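Print | E-mail
Last updated: 7 Sep 2025

Thread on volumetric weight, as promised to several people who have had surcharge invoices this summer. Parcels only. Pallet freight works differently and I'm leaving it out.

Carriers charge on whichever is higher, the weight on the scale or the weight worked out from the size. The second figure is length times width times height in centimetres, divided by a fixed number. On the Plokasora standard tariff the divisor is 3,000. The result is in kilos.

A bigger divisor is better for the sender. Check yours before comparing quotes. Two carriers can show the same price per kilo and differ a good deal on the same carton.

The dimensions are the outside ones. Box suppliers mostly list the inside ones, as that's what people packing things want to know. Double-wall board takes up a noticeable amount on every side, and the flaps add to the height again.

Measure after taping, with the contents in. An overfilled carton bulges, and the scanning tunnel reads the bulge as a full side. I measured one last month with 3 cm of crown on the top panel. The sender was billed as though the whole top sat at that height.

Rounding. Plokasora rounds each side up to the next whole centimetre before multiplying, then rounds the result up to the next half kilo. You lose a little twice. On small cartons the second rounding usually matters more.

If you send light goods, the carton is the thing you are paying for. Lampshades, cushions, dried flowers, most knitwear. If you send books or tinned goods you can ignore nearly all of this thread.

On shape: for a given volume a cube uses the least board, so it is cheap to make. It does nothing for the volumetric figure, which only looks at the product of the three sides. Flat and cube come out the same if the product is the same.

Where shape does come in is the longest side. On this tariff anything over 62 cm moves to the oversize band, whatever it weighs. The surcharge is flat, so it hurts most on the cheapest parcels.

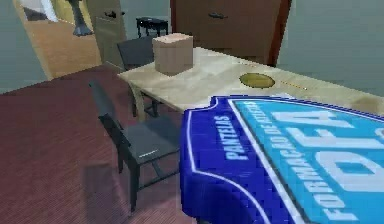 Tyyne Ojala replied that her depot in Brarnlow measures by hand and has never once come up with the same figure as the tunnel at Itville, and asked which one counts.

The tunnel. The tariff says the last recorded automatic measurement stands, and hand figures are only used where there isn't one. A counter receipt is useful in a dispute but it doesn't decide it.

Disputes, then. Send the consignment number, the outside dimensions with the carton closed, and a tape measure photo for each of the three sides. Claims without all three are sent back unread, and the clock keeps running while they are.

You have 5 working days from the invoice date. That is the date printed on the invoice, which may be earlier than the day it reaches you. Uwe Janssen tells me his last one used up most of that in the post — switch to electronic invoices if you can.

Void fill. If you need a lot of it, the carton is too big. Paper and air pillows weigh next to nothing and people treat them as free. They are billed as volume like everything else in there.

Cutting a carton down is allowed. Score each corner to the new height, slit down, fold the flaps over, tape as normal. Remove or cover old crease lines if they weaken the top edge. A cut-down carton stacks less well, so I wouldn't do it for anything fragile.

Soft goods can go in a mailing bag. The bag is measured as the smallest rectangular block it fits inside, so a bag with one fat end is billed as fat all the way along. Flatten it before it goes over the counter.

Cylinders are treated in the same way. A poster tube is charged as a square-section box of the same diameter, and you pay for the four corners you haven't got.

Roswitha Baumgart asked about multi-parcel consignments. Each parcel is worked out and rounded by itself, then the lot is added up. One larger carton is often cheaper than two small ones, up to the oversize limit.

I stock three carton sizes now. I used to keep a good many more and the packing bench was always short of the one we needed. The tariff I've quoted is the one in force since March. Contract customers may have a different divisor, usually on the last page of the rate sheet.

Contact | Copyright | Back to top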